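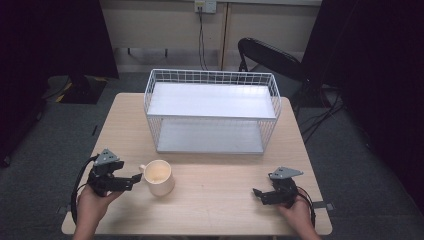 3. Testing the leader knots

Group project, spring term. Draft handed in Sunday, February 4, 2024, final version due in April.

We wanted to know which knot holds best when you tie braid to a fluorocarbon leader for bass fishing. Two knots only, the double uni and the FG. Ran out of time for the Alberto.

Line was Merkero braid, leader was Ikosham. Both from the same shop, same spool all the way through. 40 ties of each knot. Pulled every one on a hand scale till something gave, wrote down where it broke.

Results. FG won, not by as much as the forums say. 78 percent of the FG ties broke in the leader and not at the knot, which is what you want. Double uni mostly went at the knot, on the braid side. Wetting the knot first helped with both but we only started doing that partway thru so the early ties are not a fair match. Should of done it from the start.

Casting. Took both out to Nultby pond, one afternoon, wind from the left. Double uni ticks in the guides, you feel it every cast. FG goes through clean. No fish, one lost jig.

Problems: cold hands, scale sticks near the top, one of us ties way better FGs than the other.

To do: redo the wet/dry split, fix the chart labels, add sources.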